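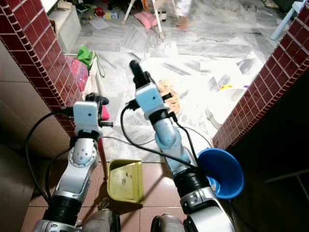

À la porte, deux bras articulés et, dans la pièce voisine, une pile d'affaires.

Anikó Nyitrai a horreur qu'on lui parle de retour. « On revient de la guerre ou des courses. Moi, j'étais chez moi. » Chez elle, il y a un piano droit, une basse prêtée par un ex et, depuis le printemps, les huit chansons de Grimcombe, premier disque qu'elle signe de son seul nom après deux albums avec Closby.

Closby, pour les distraits, c'était ce quatuor capable de remplir une salle moyenne un soir de pluie et de la vider le lendemain avec un morceau de douze minutes sur les péages. Le groupe ne s'est pas séparé. Il a cessé de répondre à ses mails, ce qui, dans le rock indépendant, vaut acte notarié. Leandro Tapia, le batteur, joue d'ailleurs sur la moitié de Grimcombe. Il dit l'avoir appris en lisant le livret.

On entre dans le disque par « Gaete », une ballade en accords mineurs que la chanteuse présente comme sa chanson la plus gaie. Il faut la croire sur parole. La voix arrive tard, presque à contrecœur, posée sur un orgue qui semble avoir pris froid. Puis un refrain débarque, énorme, un peu honteux de l'être, et l'on se surprend à le chanter dans l'escalier.

La réalisation est de Li-hua Fang, connue pour enlever des pistes quand les autres en ajoutent. « Anikó m'a envoyé 162 fichiers pour un seul titre, raconte-t-elle. J'en ai gardé quatre. Elle ne m'a plus parlé pendant un moment, j'ai pu avancer. » Le titre en question, « Bonne élève », dure à peine plus de deux minutes et c'est le sommet du disque. La principale intéressée en convient, les dents serrées. 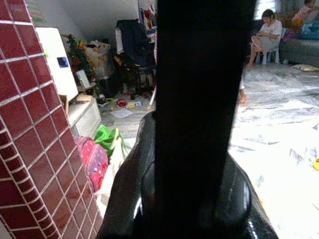 Petits carreaux bordeaux, joints blancs et mur blanc.

Tout n'est pas de ce niveau. « Les Amis d'Ashley », duo avec Ashley Nuttall, a dû être très drôle à enregistrer. Le saxophone de la fin relève de la vengeance. Et l'on aurait volontiers échangé l'interlude parlé contre un couplet de plus à « Sel fin », qui s'arrête au moment précis où l'on s'y installait.

Chez Kultell, le petit label qui publie l'album, Sylvie Vachon se garde de tout triomphalisme. Elle a prévu un vinyle, un clip et une tournée dont elle prononce le mot à voix basse. Quelques dates sont posées en avril, au crayon. Anikó Nyitrai, elle, a déjà commencé à répéter, seule, avec une boîte à rythmes qu'elle juge plus ponctuelle que Leandro Tapia. Il a demandé à écouter la boîte à rythmes.

Grimcombe (Kultell), sortie le 11 novembre 2020.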